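The Great Cable Cleanup, Day Whatever
November 27, 2019

So I have been putting off the network rack for months. Months! If you've been reading since May you'll remember I promised a full write-up "next week," and then I painted the hallway instead, and then the hallway needed a second coat, and then it was fall. Anyway, the day before Thanksgiving turned out to be the day, mostly so I could avoid making pie crust.

A little background for anyone new. My home office runs off a small rack that I put together when I was still doing bookkeeping for Rebelo from the spare bedroom. It started with one switch and one modem and a very reasonable number of cables. Then came the printer, the backup box, the kids' game room, my husband's weather station (don't ask me what it needs the internet for, I've had it explained twice) and the cable count got away from us. The last time I followed one from end to end it went behind the filing cabinet, through a shoebox, and back to where it started. It was plugged into the same switch on both ends. I have no idea how long it had been like that.

My friend Marietjie Jacobs, who wires offices for Gasmont and has opinions, told me to stop trying to fix it a cable at a time. Pull everything, she said. Lay down something soft, clear a big table, and put it back like you mean it. I wrote that on a sticky note and stuck it to the monitor, where it stayed for weeks, judging me.

Color was the thing I went back and forth on the longest. I had a drawer full of gray cables, all the same gray, all slightly different lengths, and I was determined to use them up because I'm cheap. Marietjie talked me out of it. Her rule is one color for anything that goes into the switch and stays there, and I picked yellow because you can see it in the dark corner behind the desk without a flashlight. I ordered a bag of them from Okex for $34, which felt like a lot for string that lights up other string, but they came fast and the little boots on the connectors are nice and snug.

The other thing I'd tell anybody is to save your bubble wrap. I had a big piece of the black kind left over from a mirror delivery and it's been great on the table. Screws don't roll off it, nothing gets scratched, and when you drop a connector you don't hear that awful tick on the wood and wonder if you've broken something. It does bunch up. I smooth it out and two minutes later it's all hills and valleys again, but I can live with that.
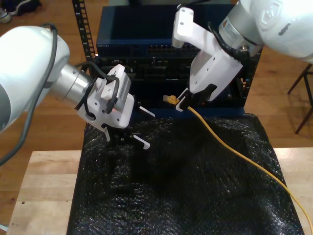
Plugging in is the satisfying part, I have to say. You get the clip facing the right way, you push, and there's that click – my favorite sound of the whole project. What slows me down is deciding which port gets what. Marietjie does hers by room, left to right, like walking through the house. I tried that and got stuck on whether the garage comes before or after the kitchen, so mine go by how mad somebody will be if it stops working. Office first, then the game room, then the TV. The weather station is last. Sorry, honey.

Labels! I used to write on masking tape, and if you've ever peeled year-old masking tape off a cable you know how that goes. It leaves goo, and the goo collects cat hair, and then you have a furry cable. This time I'm using the wraparound kind from a Puter label maker I found at a yard sale for 4 dollars, with half a roll still in it. The font is tiny and it beeps at me, but I can read every one of them with my glasses on. One at each end, same words on both. I got lazy on three of them and only did one end, and I've already regretted it.

Lengths were the other headache. Too short and the cable pulls sideways on the port, too long and you're right back to spaghetti. I've been leaving enough slack to slide a piece of gear forward a few inches and then using hook-and-loop ties for whatever's left over. No zip ties. I cut through a perfectly good cable once trying to snip a zip tie and I still think about it.

Still on the list: the power cords, which I haven't touched and would like to continue not touching, and the stack of old gray cables, currently in a grocery bag by the door. If you're local and want some, leave me a comment before the weekend. I'll even throw in the shoebox.

Okay, pie crust. I can't put it off any longer, and my mother-in-law gets here at noon tomorrow. Happy Thanksgiving, everybody!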